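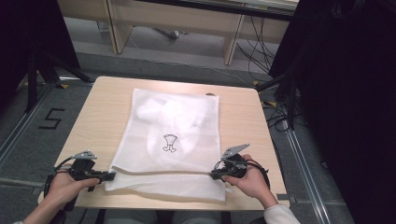 5号工位 手持夹爪维护笔记

06/10/2026 星期二 Alvarado 楼

上面那只白色网眼洗衣袋，里面塞着一团皱巴巴的白布，是今天修完以后拿来试手的第一件东西。左右两只夹爪各夹住接缝的一头，我一直喜欢从这个姿势开始试，夹得牢不牢、两边力气差多少，手上一下子就有感觉了。下面把今天从早到晚做的事尽量按顺序写下来，有些地方会啰嗦，请接班的同事多担待，反正我自己过两个月回头看的时候，总嫌当初写得太少。

起因

上周末的交接本上留了一句话：“5号左手夹薄东西会溜。”就这么一句，没说是什么薄东西，也没说溜的时候是慢慢滑还是一下子脱开。我早上先去翻了 Drusteo 里的记录，第233条上有备注，写的是夹网布边缘时左侧开度读数回不到零，松开再夹又好了。这样一来心里就有点数了：要么是指垫磨得不平，要么是零点漂了，要么两样都有一点。后来拆开一看，果然两样都有一点，还搭上一根线的事，后面单独说。

顺便提一句，备注里能写清楚“读数回不到零”这几个字的同事，我非常感谢，省了我至少半个上午。以后大家写故障，哪怕多写一句“当时夹的是什么”，对修的人都是天大的好事。

先看桌子，再看夹爪

我的老习惯是夹爪有问题也先检查桌子。以前在 Madisthorpe 那边的车间吃过亏，拆了一下午夹爪，最后发现是桌腿没踩实，人一使劲桌子就晃，读数当然跟着晃。所以今天也是先蹲下来看桌腿，再用手掌压四个角，都稳。

浅色木纹的小方桌面用半湿的布擦了一遍，再用干布收一遍。桌面上要是有一点黏的东西（多半是胶带撕下来留下的胶），网布就会贴住，铺不平，做动作的人会不自觉地往上提一下，数据里就多出来一个谁也解释不清的小动作。擦的时候不要用酒精泡，桌子边上的漆面经不起，沾一点在布上擦胶印就够了。

地毯上远端桌角附近那些黄色小胶带也顺手看过，按平了翘边的，没有挪位置。如果哪天真的要换胶带，请先贴新的再撕旧的，一块一块来，千万别图快一次全撕了再凭记忆贴，这种事我干过，后来重新量了整整一个下午。黑色的数字“5”不用动它，看得清就行。

左侧夹爪：指垫

断开采集，等 Drusteo 界面上左侧变灰以后再拔线。这个顺序请务必照着来，带着采集拔线，软件有时会以为夹爪还在，下次插上去读到的是旧零点，后面做的全都白做。

指垫取下来对着窗边的光看，内侧靠指尖的地方磨出了一道浅浅的斜面，不歪着看根本看不出来。夹厚一点的布完全没事，夹网布就只有半边咬得住，难怪说是溜。右侧那副我也拆下来比了，磨得匀得多。我们这里几位同事拉接缝的时候都习惯左边先吃力、右边后跟上，左边磨得快一些大概就是这么来的，算不上谁的错。

换上去的是 Plonda 那一批备件里的新指垫。安装前的清理不能省：

1. 用塑料刮片把旧胶刮干净，不要用刀片，黑色的夹爪面划花了以后新胶也贴不平。
2. 沾酒精的无绒布擦一遍，晾干，别对着它吹气。
3. 新垫先对齐根部，再慢慢往指尖压，中间有气泡就揭起来重贴，还能救。
4. 合上夹爪，中间夹一张叠好的白纸，静置25分钟。
5. 松开看纸上的压痕，两边都要到指尖，深浅均匀才算过。

我第一次的压痕在根部很重，指尖几乎没有，说明贴的时候歪了一点点。只好揭下来重新做，又等了一个25分钟。等的工夫泡了杯茶，把右手那只的外壳也擦了，倒也不算浪费。第二次的压痕就很漂亮，从根到尖一样深，那张纸我夹在本子的背面了，下次换的时候可以拿出来对着看。

还有一件小事。Plonda 备件袋里的指垫正反两面长得很像，有细纹的那一面朝里，摸一摸就分得出来，用眼睛看反而容易搞错。袋子上没有标，我已经用记号笔在剩下的袋子上写了“纹朝里”三个字。

零点

指垫换完零点一定要重做，新垫比旧垫厚，不重做的话合拢时的读数会偏大。做法大家都熟，我只记今天碰到的几个地方。

先让夹爪插上电放一会儿再标，刚插上就标的话，读数会自己慢慢爬。今天我心急，插上就标了一次，茶还没喝完再看，读数已经不在零上了，老老实实等到它不动了重新标。然后全开、全合，来回走几遍，手上要匀，不要到底的时候再使劲捏一下。捏那一下会把垫子压扁，标出来的零是“压扁的零”，平时松松夹住的时候就永远到不了。我怀疑第233条备注里说的回不到零，有一部分就是上次标定的人手劲太大。（上次标定的人很可能就是我。）

标完以后全开和全合各看一眼读数，再夹一层网布，看它和空合的时候分不分得开。分得开就可以保存了。保存的时候 Drusteo 会问要不要覆盖旧的标定文件，选“另存”，旧的留着，将来想对比还有得比。文件名里写上工位和左右，别用默认名，默认名长得全都一样，找起来要命。

右侧没有换垫，按理说可以不动，我还是一起标了。两边隔开很久分别标的话，总觉得配合起来有点别扭，这一点我说不出数据，只是手感，各位可以不信。

那根线

这件事是顺带发现的，可差不多占了我小半个下午。

左侧夹爪出来的黑线，走法是往外绕一个弯再往下走，平时很顺。今天标定的时候我把夹爪翻过来看指尖，界面上左侧闪了一下，又回来了。起初以为看花了眼，再翻一次，又闪。于是把线一段一段捏着轻轻弯，弯到靠近插头的地方就闪，别处怎么弯都没事。这种毛病最恼人，正常拿着的时候一点征兆没有，做到一半手腕翻得大一点，它就断那么一瞬间。

插头拔下来看，针脚没有歪，里面也干净。换了一根备用线，同样的翻法，来回翻了好多次都不闪，那就是线本身的问题了。旧线剪不剪我犹豫了一会儿，最后没剪，在插头那头缠了红色胶带，放进“待修”的盒子里。请大家看见红胶带就别拿去用，等有空我把靠插头那一截截掉重新压一个头，应该还能当短线用。

新线装上以后，弯的大小要试一试。留得太短，手往前伸的时候线会拽着夹爪，人会不知不觉跟它较劲；留得太长，线会搭到桌面上，扫到布。我的办法是坐下来，两手握好，往桌子最远的那条边伸过去，线刚好不绷，再收回到近处的桌角，线不碰布，就在这个位置固定。个子不同的同事坐下来会有差别，开工前自己伸一伸手试一次，不合适就松开扎带重调，别将就。

右手那边的线是从手背后面绕过去的，这样走没有问题，我只提醒一点：戴长袖的时候，袖口要是宽，线容易钻进去，抬手时会一起带起来。袖口挽一道或者拉平都行。

安装板和螺丝

夹爪上那些灰色的安装板，左边是小小的带斜度的一块，右边那块三角形的伸得比较出来，取放的时候最容易磕到的就是它。我用手指轻轻推了推，两边都没有松动。螺丝逐个用小扳手试了一下，碰到底就停，不要再加力，拧过头裂过一块，那次等新板等到心焦。

拧完在螺丝头和板子交界的地方补了一道细细的漆线，以后只要看线有没有错开就知道松没松，用不着每次都上扳手。漆干得慢，补完先放着，别马上拿去用，会蹭在手上，很难洗。

还有，夹爪不用的时候请平放，安装板朝上，不要让板子受力。我看到过有人把它靠着墙立起来，安装板在下面撑着，心疼得不得了。

地面上的线

趁着停工，把工位周围的地面也看了一圈。长条矮桌那边垂下来的黑线，还有三脚架旁边地毯上那一堆，说实话我每次看都想整理，每次又怕一动就把别人的东西弄断。今天先只做最要紧的：人坐下和起身要走的那一侧保证没有线横着。矮桌后头那一大堆等到12月停机的时候再彻底理，到时候要一根一根贴标签，从头贴到尾，两端都要贴。提前报个名也好，这活一个人做实在闷得慌。

两侧的金属导轨没有动，拿干布擦了灰。请不要把水杯放在导轨旁边，我知道那里看起来很像一个可以放水杯的地方。

试手

都装好以后就是开头说的那只洗衣袋了。为什么偏要用它呢，主要是它能把几种毛病一次试出来：单层的网布很薄，指垫不平马上就滑；接缝那里厚一些，夹上去开度应该明显不同；里面再塞一团布，提起来有一点分量，夹得不牢也藏不住。袋子中间还印着一个黑色的线条小图案，平铺的时候拿它当参照，看袋子有没有歪，比看边缘方便。

我给自己定的做法是这样的：先平铺，袋子的长边顺着人面朝的方向，两手夹住接缝两端，停一停，看两边读数稳不稳；接着轻轻往外拉，觉得出绷了就停；然后放松，但是不松爪，再看读数是不是回到拉之前的样子。做完一组，换到下面那片网布翻边的地方，再做一组。拉的时候千万别逞强，网布拉变形了，下一次就没法跟这一次比了。

做了60次，左侧滑了一次，在翻边那一组里，是我自己夹得太靠边，只咬住一点点，这次不怪夹爪。读数每次都能回来，线也没有再闪。右侧一次没滑。跟交接本上那句话对照，我觉得可以把“会溜”划掉了，不过我先用铅笔划，等大家用几天没有意见再用钢笔。

有一个地方我没弄明白，写在这里请教各位：左侧夹住接缝端头的时候，放松以后读数回得比右侧慢一点点，要过一小会儿才稳。新垫子还没有磨合开，有可能；左边那一头接缝本来就厚一些，也有可能。我把袋子左右调了个头又做了几次，还是左边慢，这样看起来更像是垫子的事。先观察，别急着拆。

温度和保养间隔

室温23度，记一下，免得以后比较零点的时候又来问我当天热不热。这间屋子下午要比上午暖一点，如果早上标了零，下午觉得不对，先空合看一眼再说，差得不多就不必重标。

指垫多久换一次，以前我们是按感觉来的，觉得滑了就换。经过这一回，我想改成每周用那张叠纸压一次痕，看指尖那一段浅没浅。压痕又快又不用拆东西，开工前顺手就做了。纸请统一用打印机旁边那一摞，厚薄一样才好比，压完写上工位和左右，夹进本子里。

给接班同事的几句

开工前：坐下伸手试线长；空合看零；看漆线。
中途要是左侧界面闪一下，哪怕马上回来了，也请停下来记一笔，写明手腕当时是怎么转的。换了新线我是放心的，但放心归放心，记还是要记。
收工：夹爪合到轻轻接触就好，不要夹死，夹死过一夜垫子会留印；线顺着原来的弯盘，不要反着拧。
备件：Plonda 的指垫还够用一阵，备用线只剩最后一根了，已经写在采购单上，请 Madisthorpe 那边发下一批东西的时候一起带过来。到货以后先用万用表量通断再入盒，上一批里就混着一根新的坏线，害我怀疑了自己半天。
洗衣袋和里面的白布用完请放回5号的抽屉，别拿去别的工位，更别拿回家洗衣服。换一只袋子，网眼和接缝都不一样，前面这些比较就接不上了。

未完：旧线重压插头；左侧回零偏慢，下周再看；标定文件的命名，想跟其他工位统一一下，草稿我放在 Alvarado 楼的共享盘里，名字叫“夹爪标定命名_草稿”，谁有想法直接在里面改就好，改完留个记号让我知道是哪一段。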